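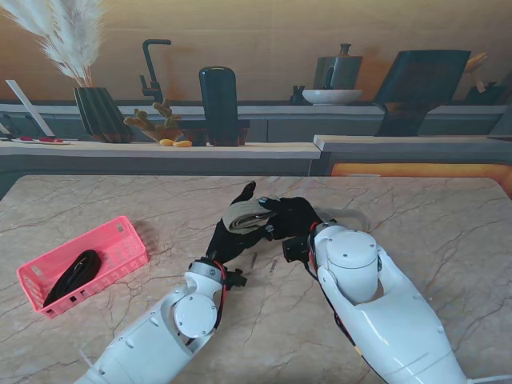

Marble-pattern tabletop, pink basket, a folded cloth. Countertop with the pampas grass behind.

Studance Table & Counter Care — questions we get

Last updated June 18, 2026

Is the top real marble?
Depends which one you bought. The Vorano is stone. The Ullent has a printed marble pattern under a hard clear coat. Check the sticker on the underside. Care is nearly the same, see below.

What do I wipe it with?
Soft cloth, warm water, drop of dish soap. Then a dry cloth. No vinegar or lemon on the Vorano, ever.

How should I fold the cloth?
In half, then in half again. Gives you a few clean faces before you have to rinse. Don't bunch it up, you just push crumbs around.

Can I leave metal stuff on it?
Short time, fine. Screws, keys, cans — don't slide them. Pick them up. A screw dragged under a basket will leave a line and we can't buff it out on the Ullent.

Are plastic baskets ok?
Yes. Ones with slotted sides are nice for cables and small junk, you can see whats in there. Wipe the bottom of the basket too, grit sticks to it.

Plants on the counter?
Sure. Put a saucer under terracotta, the pots sweat and leave a ring. Cactus needs very little water so less mess. Pampas grass sheds. Shake it outside first, then a light coat of hairspray.

Does the wood counter get the same cleaner?
No. Damp cloth only, dry right away. Oil it every 3 months. We like Erraji counter oil, a thin coat, leave overnight.

How often should I seal the Vorano?
2 times a year. We do ours in March and again in the fall.

I have a scratch. Now what?
Send a photo with the order number. Light marks on stone, we mail you a polishing pad, 600 grit. Use it wet and go easy. Deeper ones need a repair visit, around $199 and that includes travel.

Hot pans?
Use a trivet. Both tops.

Can I clear everything to one side and clean half at a time?
Yes, most people do. Lift things over, dont push. Clean, dry, swap sides.

Do you sell the basket or the vase?
No, just tables, counters and the care kits. Kits ship in 2 days.

Question not listed? Use the contact form and put the table name in the subject line.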